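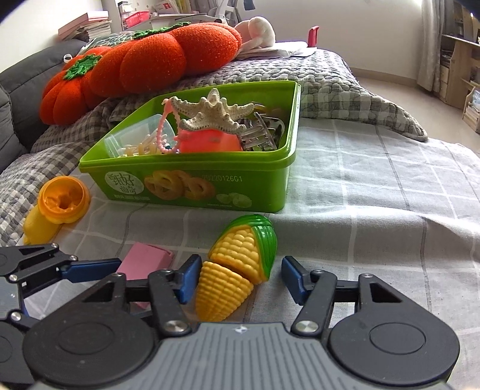 Gholamreza Shojaei

I went to the open day at Hindport in November because my sister-in-law had a spare place and I had the afternoon free. I had seen robots at work before, but only the large sort in cages, on a tour of the bottling plant at Otevholm when I was still working. I wanted to see what the smaller ones were up to.

The train was on time. From the station you walk past the old ferry offices and turn left at the tile shop, and the building is the one with the bicycle racks. I signed in at the desk and got a sticker with my first name on it, spelled right, and was put in the second group. There were 7 of us, including a man who had come all the way from Plotmont and a girl of perhaps twelve who asked better questions than the rest of us.

Our guide was called Witkowska. She spoke quickly and did not use slides, and I was glad of that. She told us that the robots at Hindport are meant to do small jobs in homes, such as putting toys back in a box or clearing a table, and that the slow part is teaching them. They don't write out every movement. A person does the job by hand, over and over, holding a gripper with two fingers like the ones on the robot. A camera on the gripper records what it sees. The recordings are then used to train the arm.

I had imagined the arm would be the main thing on the day, but most of our time went on these hand-held grippers. The fingers are black with blue pads on the ends. You hold one in each hand if the job needs two. The one I tried was lighter than a cordless drill and a bit heavier than I would want to hold for a whole morning. Witkowska said people work in short turns and swap over when their wrists get tired.

The toy corn cob was what we were all given to practise on. It comes in two pieces, the pointed end and the end with the green husk. The job was to pick up one piece, put it in the green box, then go back for the other. I thought I would have it done in a few seconds. The pointed half rolled away from me twice. It is narrow at one end, so if you close the fingers too far down it slides out like a wet bar of soap. Going in nearer the cut face worked better. I got both halves in on my third go, and the girl got hers in on the first.

I asked why they didn't use proper test pieces, blocks and cylinders and so on. Witkowska said they do for some things, but a house is full of soft and awkward objects lying on other soft things, and an arm that has only met blocks on a hard table does badly on a bed. A sheet moves when you press on it. A blanket gets in the way. The starfish was harder than the corn for me, as I kept catching something else along with it. The pink bracelet I left alone.

A good set of recordings for one simple job is almost 200 goes, she said, and they like different people to do them, since we all reach for things in our own way. The man from Plotmont was left-handed and she was pleased about that. Bad goes are not always thrown away either. If you drop a piece and then pick it up properly, the picking up again can be useful. I asked whether my two failures would be kept. She said nothing from visitors was being recorded that afternoon.

After tea we were shown the arm. It was doing a job with cups that day and we stood behind a line on the floor. It was slower than I expected, with a pause before each pick long enough for you to wonder if it had stopped. It moved four cups on to a tray and missed the fifth, then tried again and got it. A few people clapped. I asked about the noise and was told that most of it was the fan in the cabinet.

I also asked what one would cost to have at home. They had no price and were not selling anything, and she did not want to guess at a year. I would have liked a clearer answer but I suppose she gets asked it by every group.

Two practical points if you are thinking of going. There is a lift, but it is round the back and you have to ask for it. And take a jumper, because the big room is cold. The next open day is in spring and places are put up on the noticeboard at the library as well as on their own page. My sister-in-law wants to come this time, so I have put both our names down.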